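Progress Report on the Cable Handling Project
Prepared by Faith Mugo for Naomi Mbwambo, Dundora program office
Report date: 2020-08-02

Dear Naomi,

Thank you for your patience with this one. I know you were hoping to see it before the end of July, and I would rather have sent it then too, but the second half of the month turned out to be our best stretch of the project so far and I wanted to have that work in here properly before I wrote to you.

You will remember that our last report was mostly a story of delays. The arms were up and running but the hand controllers were not talking to them reliably, and Gitau Langat spent more evenings than I like to think about chasing dropped commands. That problem is behind us now. Gitau rewrote the link between the controllers and the arms from the ground up, and when one of us moves a wrist the arm follows closely enough that you stop thinking about it after a few minutes. Kiprono Rashidi, who had never driven the arms before June, was collecting usable demonstrations by the end of his first afternoon on the new setup.

The goal we agreed on with you was 700 complete demonstrations of cable handling by remote control, and I am very happy to say that we have reached it. Each one is a person guiding the arms from start to finish, with every camera view and every joint position saved together so that the learning software can study what the person did. We threw out any run where the operator had to stop and begin again, which hurt a little at first (some of those were an hour's work between them), but Wycliffe Nyaga was firm about it and I think he was right.

You asked last time what the work looks like from close up, so I am including views from a single session at the bench.

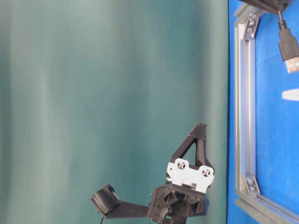
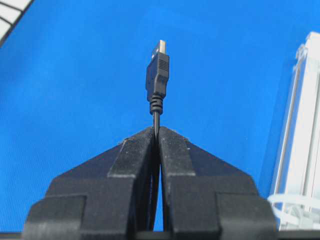
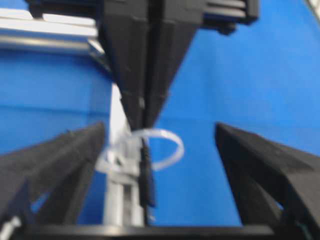
Cable handling session at the bench. The second view shows the USB plug held upright in the gripper.

Cables have been harder to teach than the rigid parts we started with last year, and I want to be open with you about that. A block stays the shape it is when you pick it up. A cable bends and swings, and it pulls back when you least expect it, and the person at the controls is making small corrections all the time without really knowing it. Those corrections are exactly what we want the robot to learn from, so we have asked our operators to slow down near the plug and to let the cable settle before they move on. The newer recordings are noticeably calmer to watch — Kiprono's especially.

We have also begun the first training runs. With the model we call Bosta, the arm picked up the plug and brought it to an upright hold in 3 out of 10 trials. I realize that is a modest number to put in front of you! Most of the failures came from closing the fingers too early, and Wycliffe believes the wrist views will help a good deal once we give them more weight in training. The side view alone does not tell the model enough about where the fingers are in the last little bit of travel. We will try that change first and leave everything else as it is, so that we can tell what it did.

On spending, we are within the budget you approved. The one item that went over was replacement fingers. We print these ourselves, and the early ones wore faster than planned, but Kushnir gave us a fair price on material and the difference was covered by what we saved on travel. The remaining equipment money is set aside for 2 more hand controllers from Visham, which would let a new operator practice while somebody else is recording.

For the next period we plan to finish the comparison of camera views, repeat the trials with the retrained model, and start recording a task in which both arms work on the same cable. Gitau is a bit nervous about that last part, as the operator has to mind both hands at once, and we may need to shorten the sessions to keep people fresh. I will let you know early if it looks as though the schedule will slip.

I would love for you to come and try the controllers yourself when you are next able to visit. In the meantime, please send along any questions, and I will forward the full spending table as soon as Gitau and I have checked it over.

With warm thanks,
Faith Mugo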